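4.2 Filling and Priming the Dosing Unit

The Zirnadden dosing unit draws liquid detergent from a refillable reservoir and feeds it to the washer inlet. Complete Section 4.1 (Mounting) before you begin.

Caution: Close the water supply valve and unplug the washer before opening the reservoir cover.

1. Turn the cover latch 90 degrees counterclockwise and lift the cover straight up.
2. Check that the pickup tube reaches the bottom of the reservoir. Push it down if it does not.
3. Pour in detergent up to the MAX line. Do not mix brands in one fill.
4. Wipe the rim and the cover seal with a damp cloth.
5. Replace the cover and turn the latch clockwise until it clicks.

Note: The unit accepts thin liquid detergent only. Gels, powders and bleach will block the check valve and are not covered by the warranty.

Keep refill bottles upright and tightly capped between uses. Store them away from direct sunlight and out of the reach of children. 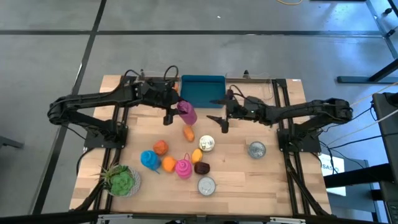
Figure 4-3. Pink bottle and teal bin.

Priming is required after the first fill and whenever the reservoir has run dry.

6. Plug in the washer and open the water supply valve.
7. Press and hold PRIME for 3 seconds. The pump runs and stops by itself.
8. Look at the clear outlet hose. If it contains air bubbles, wait 8 minutes and repeat step 7.
9. Set the dose dial. For hard water, use the next higher setting.

Caution: Do not run the pump with an empty reservoir.

If the LOW lamp stays lit after priming, remove the cover and check the float for free movement. For error codes, see Section 7.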